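Pads creeping on the left jaw again, what are people doing?

Started by ferrule_and_hardy, Oct 30, 2024

Second handheld gripper on this build, same complaint as the first. After a long run of picking up snack packets the left blue pad sits a whisker lower than the right, so anything thin gets pinched by one corner and swivels. I have cleaned the pads. I have sworn at the pads. Both helped for one evening. Screws are the silver ones in the black frame, all done up with the short driver from the Felia kit. This is the tool open over the quilt:

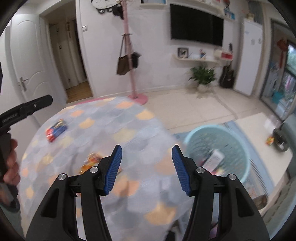
Rendico Makers' Club > Grippers & End Effectors > Setup and Repair

Is it the pad, the screw or me?

tinplate_vicar wrote:
You, probably, but let's be kind and start with the screws. Back off the one nearest the pad on each side, close the jaws on a bit of card, then nip both up with the card still held. If you tighten with the jaws open the pad settles wherever it fancies.

mossop40 wrote:
Disagree with the vicar. Card is too soft. I use a steel rule, 18 mm wide, and it comes out square every time. Card just lets you feel as though you've done something.

tinplate_vicar wrote:
A steel rule chews the ridges off the pads. Ask me how I know. Ask me what a set of Poulain pads costs, while you're at it.

mossop40 wrote:
So put tape on the rule. We are adults.

ferrule_and_hardy wrote:
Tried the card first as I own card. Better, but there's still a bit of play on the left. Had a couple of goes at the packets and the flat ones behave now. The crinkly ones still escape.

Declan Mapplebeck wrote:
Before anyone buys anything, hold it up and waggle each jaw sideways with the thing switched off. If the whole jaw moves, it's the pivot and you can square pads until December. If only the pad moves, it's the seat behind it. Mine was the pivot. I'd logged 292 cycles of "pad trouble" by then, with notes.

ferrule_and_hardy wrote:
Whole jaw moves. Marvellous. So I've been lovingly adjusting the wrong end for a fortnight. Took the pivots out in turn, wiped them, put a dab of thread lock on each and did them up until the jaw just stopped flopping, then back a hair so it still swings by itself.
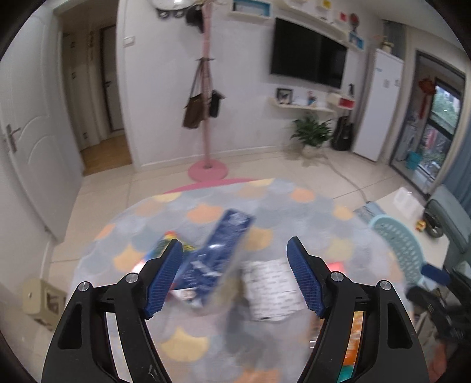 The left side took longer than the right, mainly through me dropping the driver. Play is gone as far as I can feel. I'm leaving it overnight for the thread lock before I trust it with anything fatter than a packet.

mossop40 wrote:
Back a hair is too loose. It'll wander again inside 40 picks.

Declan Mapplebeck wrote:
It won't if the thread lock is the blue sort. If it's the red sort, well, I hope you liked where you put it.

ferrule_and_hardy wrote:
Gone to check the bottle.

tinplate_vicar wrote:
While it cures, write down which way round the washers went. The Rollamus sheet has them drawn backwards on page 13 and I've had two people argue with me about it.

mossop40 wrote:
They're not backwards, you're reading it from the pad side.

ferrule_and_hardy wrote:
It's blue. Washers are in the way the vicar says. Sorry mossop.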